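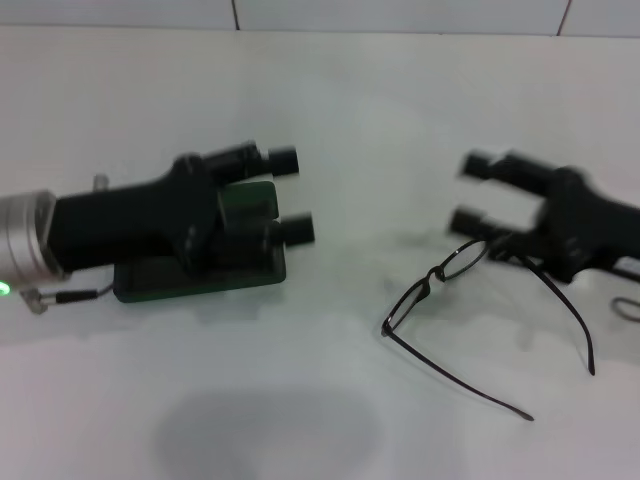
Home Care > Small Jobs

Looking after glasses with thin metal frames

2021-07-10

Thin metal frames bend easily and most of the damage is done at home, when they are being picked up, put down or wiped. A few habits will keep a pair straight for years.

Clear a space first

Work at a table with a plain, light top. Dark wire frames show up well against white, and so does a dropped screw. Wipe the surface down before you start. Grit left on a table will mark a lens as soon as you slide the glasses across it. If you are going to take a screw out, lay a folded tea towel under your hands so that it cannot roll.

Picking them up

Use both hands where you can, one on each arm close to the hinge. Lifting by one rim or by the end of one arm puts all the strain on a single joint, and over time that side opens wider than the other. When you put them down with the arms open, rest them upside down on the top edge of the rims and the arms, or fold them first. Never leave them lens down.

Washing

Run the tap lukewarm. Hot water can harm the coatings on a lens. Rinse both sides before touching anything, then put one small drop of washing-up liquid on your fingertips and rub gently over the lenses, the bridge and the nose pads. Do the arms as well, right down to the curved ends that sit behind the ears. Rinse again and shake off the drops.

Dry with a clean microfibre cloth. I use a Guvness one from a pack of 5 and wash them without fabric softener, which leaves a film. Kitchen roll and shirt tails both scratch. Hold the rim you are drying between finger and thumb, and don't hold the far arm while you rub or you will twist the bridge.

If green muck has built up round the nose pads, loosen it with a soft baby toothbrush and soapy water. Leave the toothbrush off the lenses.

Tightening a loose arm

Open the arm halfway and look for the small screw at the hinge. Use a screwdriver that fits the slot properly. The Wotent set has 20 bits in it and only two are any use for glasses, so a cheap single optical screwdriver will do just as well. Turn until you feel resistance and then stop. The arm should move smoothly and stay where you leave it.

A screw that works loose again within a week or two can be taken out and given a tiny dab of clear nail varnish on the thread. Let it go tacky before putting it back. Keep it well away from the lens.

Checking they sit level

Fold nothing, turn the glasses upside down and set them on the flat table. Both arms should touch the top. Press lightly on each corner in turn. If they rock, the frame is out of true. A slight bend in a metal arm can sometimes be eased back with the fingers, a little at a time, but anything at the bridge or round the lens is a job for an optician.

Storing

A hard case is best. Soft pouches keep dust off but won't save a wire frame from being sat on. Wipe out the inside of the case every so often, I do mine in April with the rest of the drawers. Bedside tables are fine overnight if the glasses are folded and pushed well back from the edge.

Filed under: Small Jobs, Cleaning, Repairs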